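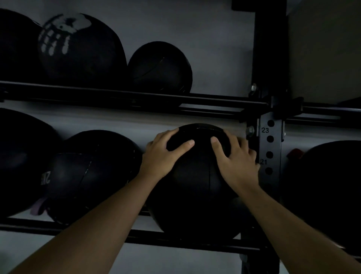
Putting the weights back: Aishwarya Chacko on the Lilto tidying robot

Home Reviews Gyms & Leisure Suppliers Contact
Search this site Go

Aishwarya Chacko has run the floor at the Prusthorpe gym through most of the Lilto trial, and she was on shift when I called in. Lilto is a two-armed robot on a wheeled base, hired out by Fernandes for £124 a week. It is meant to do one dull job, which is picking up loose kit after classes and putting it away. The hire began in October and was planned for nine weeks, then extended.

"I wanted something for the balls and the small weights," she said. "Dumbbells mostly find their own way home. Balls get left wherever the last person stopped."

Fernandes sends a fitter for the first morning. Most of that visit goes on the racks. Every level has to be shown to the robot, along with which size of ball sits where, and this is done through Illau, the app that comes with the hire. Chacko found the app slow but clear enough. She would have liked to be able to copy one rack to another, as she had to enter two matching racks separately.

The staff then show it each job by hand. Someone does the task at a normal pace, wearing the headset that comes in the case, and the app keeps the recording as a lesson. Prusthorpe has 13 lessons saved so far.

"The first ones I did were far too fast," Chacko said. "I've been picking up balls for years and I don't look at my hands. You have to look at your hands."

She also had to change how she took hold of things. A ball on the lower tier has bars in front of it and others close by, and people tend to hook it out with one arm. For a lesson she uses both hands, near the top, and lifts before she pulls. The robot copies that quite well. It still fails if two balls are jammed together, and then it stops and sends a message to the desk.

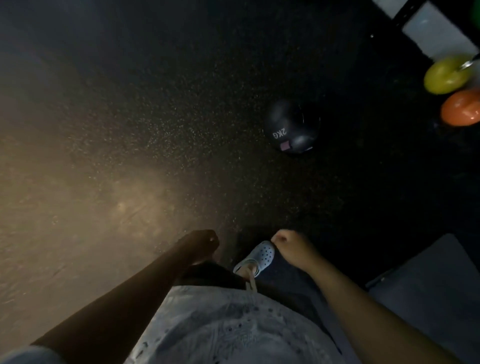 Sorting by weight was the part Chacko expected to go wrong. Lilto weighs whatever it lifts, and it also tries to read any printing, so it has two ways of deciding where a ball belongs. The printing is less help than you would think, as a ball stops rolling any way up it likes. You can be standing over one with the 2KG on it upside down to you. People read that without trying. The robot managed it in most of the checks I watched, and when it couldn't, it picked the ball up and went by the weight. Worn lettering makes no difference to the scales.

"It's never put a heavy one on the light shelf while I've been here," she said. "It has left one on the floor because it couldn't make up its mind. I can live with that."

Speed is another matter. I timed a run of three balls from the mat area to the rack and could have done it myself several times over. Fernandes suggests running it after closing, and Prusthorpe mostly does. The base needs a clear path as wide as a doorway, so benches have to be pushed in first. Dark flooring caused some trouble early on. Black balls on black rubber were missed when the lights were turned down, and the gym now leaves one row on overnight. Chacko hasn't worked out what that adds to the bill.

Slam balls needed lessons of their own. They are heavier in the hand than they look and the surface varies between makes. Chacko recorded the lift from the floor again and again, keeping the ball low and close with a hand on each side, until the robot stopped letting it slip on the way up. 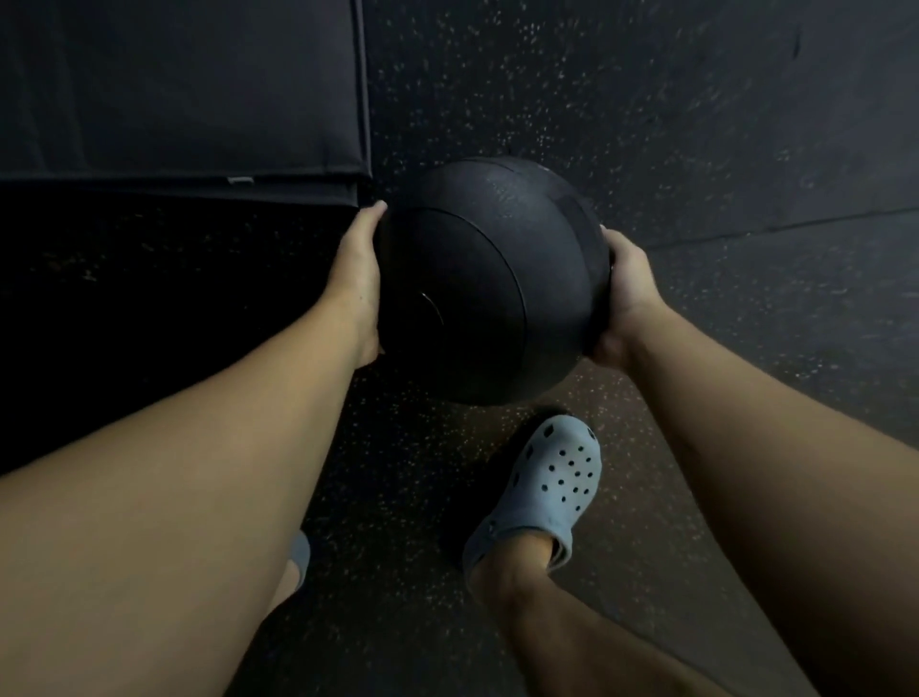

A member at Prusthorpe told me she had no strong view on the robot, but that the balls were now where she expected them at six in the morning and she would notice if that changed. She did ask whether it could be taught to wipe the mats. It can't at present, and there is no cloth or spray fitting in the price list.

Chacko has a list of her own for Fernandes. She wants a quieter charger, a lesson that can be trimmed after recording, and a stop button lower down on the body, where shorter staff can reach it without leaning over the arms. The charger is already being swapped. On the other two she has had a polite email.

I asked whether she would pay for it from her own budget.

"At this price, for this site, yes, until the summer," she said. "Our other room has four balls and a skipping rope. I wouldn't put it in there."

Hire includes the headset, the app and one call-out a month. Extra call-outs are charged by the hour, and the contract can be ended with a month's notice.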